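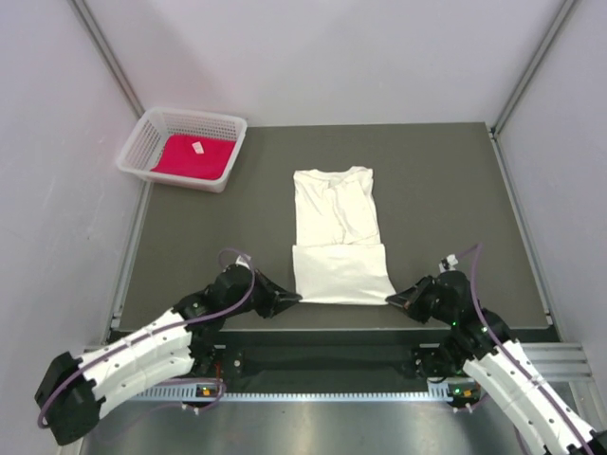

Two robot arms at the hem of a folded T-shirt, Cunwood Automation Center open day.

What an Open Day Owes the Public

By Prodromos Ververidis

19 May 2019

The Cunwood Automation Center opened its doors to residents this spring, and the longest line formed at the laundry station. Visitors had walked past a packing line and a machine that sorts bolts in order to watch a pair of arms fold a shirt. I stood in that line, and I believe the Center was right to put the station on public view. I also believe it should have told us more while we stood there.

The project is called Katov. It has been under way since November, and its stated purpose is to learn whether ordinary laundry, of the kind handled by hospitals and care homes, can be folded by machine at a useful cost. The question deserves a public answer. The Center receives public money, and the Korkora laundry, which employs many people in this district, has been named as a possible site for a first trial.

Przemysław Sobczak, who leads the project, spoke to each group for a few minutes. He explained that cloth is difficult for a machine in a way that a metal part is not. A bolt keeps its shape when it is picked up. A shirt changes shape each time it is touched, and the next move must be planned again. He told my group that the team had recorded 3850 folding attempts and judged 2612 of them acceptable. He gave both figures without being asked, and I respect him for it.

Those figures were spoken once and appeared nowhere in writing. The printed guide handed out at the entrance gave the station two sentences, one of which said that the work would “transform textile care.” A reader who took the guide home would have learned less than a visitor who stood near the front and listened closely. Many in the back rows could not hear at all.

A public demonstration is a form of report. When an institution invites people to see its work, it accepts a duty to show the state of that work fairly, including the attempts that did not pass. I would ask the Center to adopt a simple practice before its next open day – a posted sheet at every station, giving the number of attempts, the number accepted, and the standard used to judge them. The sheet should also say who set that standard. A fold that satisfies an engineer may not satisfy a ward nurse.

The matter of employment should be treated with the same care. A woman in my group asked whether the Korkora staff had been consulted. Mr. Sobczak replied that this was a question for management, and he was correct, but no one from management was present at the station. The Sultana bottling plant held 3 evening meetings with its workers before it changed a single line, and the minutes can be read at the town library. Cunwood could follow that course at little expense.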